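Care and Cleaning of Work Tables and Folding Tops
Last updated 21st January

Most of the tables people use for crafts, sewing, packing and messy kitchen jobs are two tops pushed together, or one top made in two halves. The flat part is easy to look after. The joint is where the dirt ends up.

Everyday wiping

Use a soft cloth wrung out until it no longer drips. Add one small squirt of dish soap to a bowl of warm water and change the water when it turns cloudy. Wipe along the joint, in the same direction it runs. Wiping across it pushes crumbs and water down into the gap.

Go over the top a second time with plain water, then dry it with a clean towel. Soap left to dry on a pale top leaves a dull film that shows up when the light is low. If yours already has that film, wipe with one part white vinegar to four parts water and rinse. Don't use vinegar on stone or on an oiled wood top.

Skip scouring powder and the green side of the sponge. Both will put shiny patches in a matte finish, and those don't come out.

Cleaning the joint

Vacuum first with the crevice tool. For what's left, fold a piece of thin card in half and draw the folded edge along the gap from one end to the other. An old toothbrush works for the last bit. Metal tools such as putty knives and screwdrivers chip the edges, and a chip on a light-colored table is hard to hide.

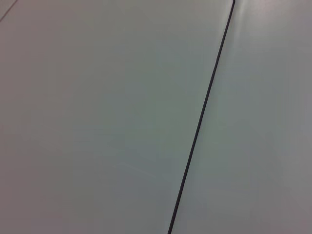
For flour, glue or anything else that has dried hard, lay a damp cloth over the line for ten minutes and then brush. Try not to pour water straight in. If the core of the top is particle board, it swells where it gets wet and the edge will stand up for good.

Once or twice a year, pull the two halves apart and clean the edges properly. We do ours in October before the holiday baking starts. Look at the underside while you are there and tighten any loose screws.

Getting the halves level

Run the flat of your hand over the joint. If you feel a step, check the feet before you do anything else. Turn the adjustable foot nearest the low corner a little at a time and feel again. On a table with fixed feet, a slip of cardboard or a thin felt pad under the leg does the same job.

If the tops are level but drift apart, join them underneath. The Korska table clips fit most square legs. The Zandero ones are stronger but need screw holes, so measure the thickness of the top first and pick a screw that stops well short of it.

Marks and scratches

Pencil: white eraser, then a damp cloth.

Ballpoint and marker: rubbing alcohol on a cotton ball, dabbed, after a test in a corner.

Tape residue: a drop of cooking oil, left 2 minutes, then dish soap.

Fine scratches on a painted wood top: 400 grit paper used wet with very light pressure, finishing with 600. Anything as coarse as 100 grit is for stripping a top you plan to repaint. Leave laminate alone, as sanding goes through the color layer.

When the work is messy

Cover the joint before you start. A strip of low-tack painter's tape is enough for glue and glitter. For rolling out dough, put a mat over the whole area so that the gap doesn't print a line in it. Pull the tape up the same day, slowly and at a low angle.

For sewing, keep pins in a dish with a rim. A pin that drops in the joint can stay there until you next separate the tables, and it will scratch whatever slides over it if it works its way up.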